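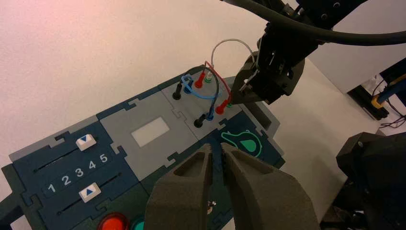

A colleague from Lesell asked me last time why we still print a paper timetable when everybody has a telephone. I start with this question, because half of the room will have it too.

**Opening (4 minutes)**

- Greet, thank the Oncombe library for the room.
- Say what the talk is: how we made the bus timetable for the Bralia valley easier to read.
- Ask: who has missed a bus because of a footnote? Wait for the hands.

**The old timetable**

- It had 46 pages. On the route to Khumalo there were letters above the times: S, F, and a small n which meant "not in school holidays".
- Read the footnote for route 128 aloud, slowly. Do not smile.
- Older passengers told us they copied their own times on a card and kept it in the purse. We asked to see these cards. They were better than our timetable.

**What we changed**

- One route, one page. Letters are gone; school holidays have their own table.
- Times run downwards, as on the cards.
- Stops have the name that people use. "Depot Road North" is now "Old Dairy".
- Bigger figures, and a line after every fifth row – the eye gets lost without it.

**The test**

- We gave the draft to 146 passengers at the stops and asked them to find the last bus home.
- Most mistakes were at midnight. Many people did not know if 00.10 belongs to the evening before. We now write "after midnight" in words.
- If there is time: the story of the two stops both called "Church".

**Questions**

- Cost of printing: I do not have the final sum before July, say so.
- If someone asks about the screens at the stops, these belong to the county. Give the address from the handout.
- Leave the sample pages on the table by the door, and collect the pens.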